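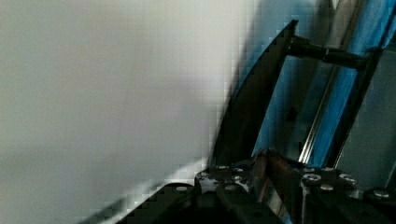 Looking after white worktops and tables

Jan 8, 2018

I love a white surface. I know people say they're a nightmare, and I did have my doubts when ours went in, but after several years of breakfasts, glue, beetroot and felt tips I'd choose white again tomorrow. It bounces the light round the kitchen on a grey morning and you can see straight away what needs wiping, and I count that as a good thing!

A lot of you wrote in after the November page on limescale asking what I use on the table, so I've put everything together. Most of it works on laminate, melamine and painted wood with a decent varnish on top. Marble is a different animal and I'd ask whoever fitted it.

The everyday wipe

Warm water, one drop of washing-up liquid (one, really) and a cloth that has been wrung out hard. Wipe, rinse the cloth, wipe again, then dry with a tea towel. The drying is the bit people skip and it makes all the difference to the shine. If your table always looks a bit smeary, it's nearly always old soap sitting on it. Do two rounds with plain water and see what happens - I was amazed the first time.

I keep a spray bottle made up with 30 ml of white vinegar topped up to the 551 ml line with water. It's an odd number, I know, but that happens to be where the shoulder of my bottle is. Don't use it on stone, and don't use it on bare wood either.

Sauces and other red things

Tomato is the one everybody dreads. Scrape up what you can with the back of a knife, working inwards so you don't spread it, then blot with cold water. Cold first, always. If there's still an orange shadow, mix bicarbonate of soda with a little water until it's like toothpaste, spread it on, leave it while you wash up, and wipe it off gently. For a really stubborn shadow, put the table by a sunny window for an afternoon if it's light enough to move. Sunshine fades tomato beautifully, and it does the same for plastic tubs that have had bolognese in them.

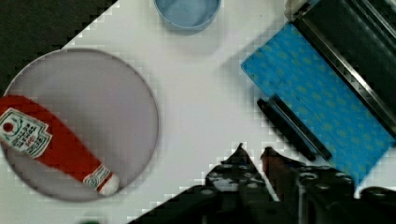
Curry and turmeric want the same treatment but more patience. You may need to do the paste three or four times over a couple of days. Please don't be tempted by a scouring pad! Once the surface is scratched, every stain afterwards has somewhere to settle, and there's no getting that smoothness back.

Bottles with drippy necks are the cause of half the rings in our house. Wipe the neck and the thread with hot water on kitchen paper before the lid goes back on, and give the bottom a quick wipe too. A saucer or an old plate to stand them on at mealtimes saves a lot of bother, and it carries the whole lot back to the cupboard in one go.

Tea and coffee rings

Fresh ones come off with a damp cloth. For the brown ones that have been there overnight, a squeeze of lemon left for five minutes, then rinse. I've tried two shop creams on these as well, Lirkeo and Plerumix. Both shifted the ring. Plerumix is thicker and stays where you put it, so it's handy for the front edge of a worktop where runny things just drip on your slippers. Lirkeo smells nicer. I use so little of either that a tub lasts ages, and for ordinary days the lemon is just as good.

Pen, crayon and glue

Felt tip: a dab of surgical spirit on cotton wool, changing the cotton wool as soon as it picks up colour.
Wax crayon: warm it with a hairdryer on low, then wipe with kitchen paper. Soap afterwards for the greasy bit.
Biro: surgical spirit again, but test underneath the table first.
PVA: let it dry completely and peel it. Very satisfying.
Sticker residue: cooking oil, ten minutes, then washing-up liquid.
Nail varnish: let it set and lift it with an old loyalty card. Remover can dull laminate for good.

The little things that live on the table

If your table is anything like ours, there are always bits and bobs on it. I do a clear-off every evening with a tray. Everything goes on the tray, the table gets its wipe, and then whatever belongs elsewhere goes off to its proper home.

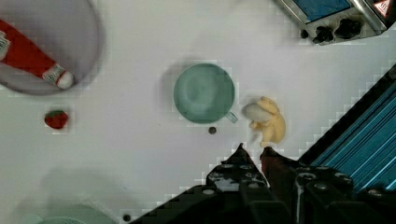 Soft toys can go in the machine if the label allows, inside a pillowcase with a knot in the top, at 30 degrees with half the usual powder. Reshape them while they're damp and dry them on the rack, well away from the radiator. If there's no label, sponge with soapy water and go over again with a clean damp cloth. Plastic cups and beakers that have gone cloudy come up lovely after a soak in warm water with a splash of vinegar. Get an old toothbrush in where the handle joins - you'd be surprised what collects there.

Cloths

A clean table needs a clean cloth. Mine are 100 per cent cotton, from the Villanueva stall on our market, and I boil wash them weekly. Skip the fabric softener, it leaves a film and they stop soaking anything up. Old cotton pillowcases cut into squares do very well too.

Small chips

White filler wax in a stick is brilliant for tiny chips along an edge. I use the Tromurent one, shade 128, a good match for a slightly cool white. Soften it in your fingers, press it in, level it with a plastic card and buff with a dry sock. Mine has stayed put for two years now, even on the corner by the back door that everybody's bag catches.

Next month, ovens!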